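4.2 Does folding save time?

Skip to references | 60 shares | Comments (3)

The claim that a fixed folding routine shortens household laundry work is repeated in almost every advice book we looked at, and very few of them offer any evidence. The one source usually cited is the Nukard diary study, in which 1000 households wrote down how long they spent on washing, drying and putting away. Of these, 772 returned a complete diary. The authors then compared people who said they folded "by a method" with people who said they did not, and reported a difference in favor of the first group.

We are not convinced. People who keep a method probably also own fewer clothes, or have more shelf space, and the diary asked about neither. Ra (So-yul Ra, personal communication) has pointed out that the Ivden version of the form put folding and ironing on the same line, so a household that gave up ironing would look like one that had learned to fold.

A second problem is what counts as finished. Some diarists stopped the clock when the cloth was in the basket, others when it was in the closet. Figure 3 gives two states of a white cloth that a diary entry could record under the same heading. 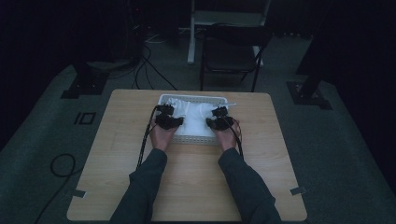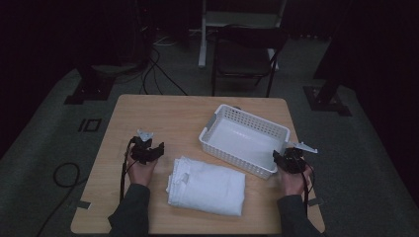 Figure 3. White cloth, bunched in a tray (first panel) and folded on the tabletop (second panel).

The Nikton follow-up tried to fix this by asking for a start and an end time for each load. That is better, but the entries cluster suspiciously on the hour and half hour, and many were filled in on Wednesday evening for the whole week. Han's reanalysis drops these late entries and finds that most of the reported saving goes with them. What remains is small enough to be explained by load size alone.

None of this shows that folding methods are useless. It does mean that the figure quoted in the advice books should not be used for planning until someone measures load size and folding separately.

We use cookies to remember your reading settings. Accept | Manage

Related items
Drying racks and floor space in small apartments
Who does the ironing? A second look at the July diaries
Self-reported chores and the rounding problem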